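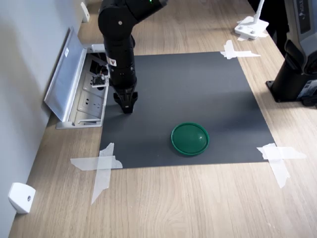
Desk pad

A desk pad, also called a desk mat or desk blotter, is a flat sheet laid on a desk or table to protect the surface and give the user an even area for writing or handwork. Pads are made of leather, felt, rubber, cork, vinyl, linoleum or paper. The term overlaps with "blotter", which at first meant only the absorbent paper used to take up wet ink, and with "placemat" and "cutting mat", which are usually treated as separate goods.

History

Writing tables with leather or cloth set into the top were in use long before the loose pad became common. The inset surface softened the stroke of the pen and could be replaced when it was stained, but the work called for a cabinetmaker. A loose pad did the same job on a plain table and could be changed by the owner.

The holder with corner pockets spread along with the steel nib. It consisted of a stiff board with a folded triangle at each corner, under which sheets of blotting paper were slipped. Office suppliers sold the paper in stacks, often with a printed calendar or an advertisement along the top margin. The Ellberg works, a maker of office papers, listed 14 colors of blotting sheet in its trade catalog, of which green and buff sold in by far the largest numbers.

Demand for the absorbent sheet fell once the ballpoint pen took over in offices. The holder stayed in production as a desk ornament, and the pad itself was reworked in vinyl, which could be wiped clean. A later change came with the computer mouse. Makers of mouse pads widened their product until it reached under the keyboard, and the two types of goods merged. 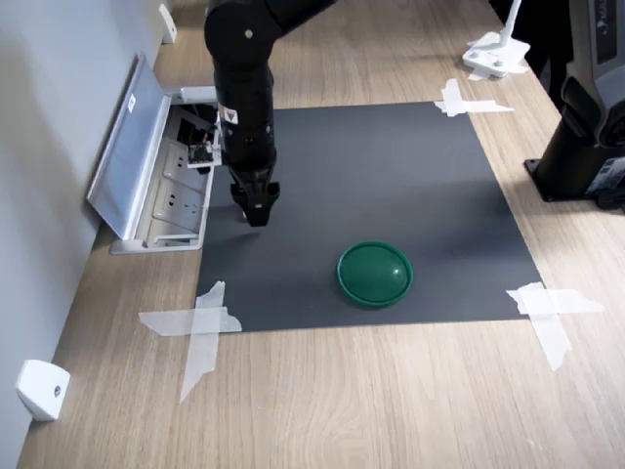

Materials

Leather pads are normally built from a top skin glued to a fiberboard core, with a backing of suede or felt. Bonded leather, made from ground scraps in a binder, costs less and tends to peel at the fold lines. Full-grain leather darkens where the forearms rest.

Wool felt is quiet and warm to the touch but holds dust and is a poor base for writing on a single sheet. Most felt sold for desks is a wool and polyester blend. The Ďurica mill supplies one such blend, containing 80 percent wool, in cut sheets and in rolls.

Rubber and foam-backed cloth pads grip the desk by friction. The weight of the foam matters less than its cell structure, as closed cells resist spills and open cells take up liquid and swell. Furniture linoleum, bonded to a thin board, gives a firm writing surface and can be cut with a knife – the cut edges are then sealed with wax or oil.

Staining of the desk

Some plastics contain softeners that move into varnish and leave a dull or sticky patch in the outline of the pad. Lacquered tops are the most often affected. A second kind of mark comes from light: uncovered wood changes color over the years while the wood under the pad does not. Lifting the pad from time to time prevents the first fault, and moving it along the desk reduces the second.

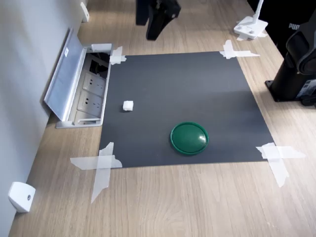 Gillholm disputes that softeners are the main cause, stating in its care leaflet that most of the marks reported to it come from moisture trapped under a pad laid on a damp top. The leaflet recommends a full day of drying after a desk is washed. The two explanations are not exclusive, and a trapped film of water can also speed the softening of some finishes.

Sizes and fixing

No single standard governs the size of desk pads. Makers generally work back from the width of the roll or skin so as to limit waste. Trerkix sells a small pad for telephone tables with a short side of 9 inches, under stock number 3364, as well as several sizes for full desks.

Heavy pads stay in place by weight alone. Lighter ones are held with a rubber underlay, a front lip that hooks over the desk edge, or tape at the corners. Tape is cheap and easy to remove, though strong adhesives may lift old finish.

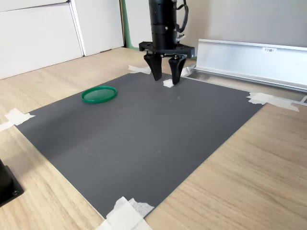 A front lip should never be fitted to an antique desk, one furniture restorer has argued, as the hook rubs through the edge veneer with daily use. The same restorer advises a loose pad with a cotton backing for such pieces.

See also

Blotting paper
Cutting mat
Mouse pad
Writing slope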